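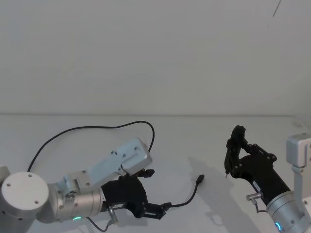

Selim Erdem asked whether the Clavusia two-arm kit is worth renting for small assembly work. He has 4 product lines that all need a short cable handled and a few screws driven, and Bisora quoted him a 7-month rental with setup included. He wants to know how much he'd be teaching the arms himself and what the setup leaves out.

Eino Kemppainen
We rented the same kit in March. Setup got the arms bolted down and talking to each other, and that was all. Every task after that was ours to teach. Cables took the longest — a plug has to be held close to the end or it swings. Screws were easier once we had the driver clamp, which is a separate line on the quote. Ask for it in writing.

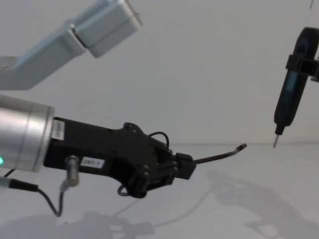 Left gripper holding a thin rod, electric screwdriver clamped on the right

Budget 23 hours per task for the first 2. The later ones go faster if your parts are close in size.

ululwood_shop
depends on your parts. ours were too small and we sent it back

Selim Erdem
Thanks, both. The clamp isn't on my quote, so I'll ask Bisora to add it before I sign. My smallest screw is the one on the lid — I'll send them a few of those too.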